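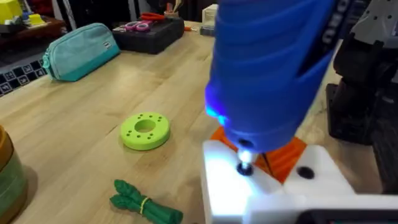
Fig. 6. Bit seated in a hole in the white block, tool light on.

Section 7: Opening Up Tight Holes

Every Plamora desk kit goes together with pegs, and every peg was measured by an optimist. If a peg won't go into its hole under thumb pressure, the hole needs opening up. If it won't go in under hammer pressure, you have skipped this section and will be needing a new peg.

You will need:
A handheld rotary tool, any make, charged or plugged in
The small straight bit from bag 8
Safety glasses (on the face, please, where they do the most good)
A clamp or other firm hold for the block
A soft brush
The loose pegs you were about to hit with something

Before you start

Clear a patch of table big enough to work in. We don't insist on a bare table, and we have seen your tables. Finished pieces can stay out as long as they sit away from the bit and can't roll under it. Small green vegetables in particular have a way of drifting toward the action, and a nicked asparagus spear looks nicked forever.

CAUTION: Do not hold the block in your fingers while the tool is running. Tie back long hair. Take off the scarf.

Opening a hole

1. Find the hole that is giving you trouble and mark it with a pencil dot. White plastic hides its holes well under a bright light, and working on the wrong one is the most common letter we get.

2. Fit the bit and tighten the collar by hand, then a quarter turn more with the wrench. Tug it. If it moves, do it again.

3. Secure the block so the marked hole faces up. Give it a push from the side. A block that slides now will travel later.

4. With the tool switched off, lower the bit into the hole and look at it from two sides. It should stand in line with the hole. Tools with a light in the nose make this easier, although the glare on white plastic can wash out the rim. Tip your head, not the tool.

5. Lift the bit clear, set the speed to its lowest mark and switch on.

6. Lower the bit gently into the hole, count to two, and lift. Let the tool do the work. It has a motor and you have plans for the evening.

7. Switch off, wait for the bit to stop, brush out the crumbs and try the peg. Repeat steps 5 to 7 until the peg goes in with a firm push and stays there when you turn the block over.

NOTE: Plastic melts well before it apologizes. If you see strings or smell something like a toaster's bad day, stop and let the block cool for 35 seconds. Then go in with shorter touches.

NOTE: Ring parts with small holes around the face (Prata and Sturus sets) are meant to be loose. Leave them alone. Ignacio Maldonado, who wrote the first version of this manual, opened up all of his and now owns a very nice coaster.

If the hole ends up too big

Wrap the peg in one turn of paper tape and try again. Two turns is allowed. At three turns, order a replacement block and tell us it arrived that way. We will know, but the Skundero parts desk is polite and ships on Wednesday.

Putting things away

Unplug the tool or take out its battery before removing the bit. Return the bit to bag 8. You will want it again for Section 8, where the lid goes on.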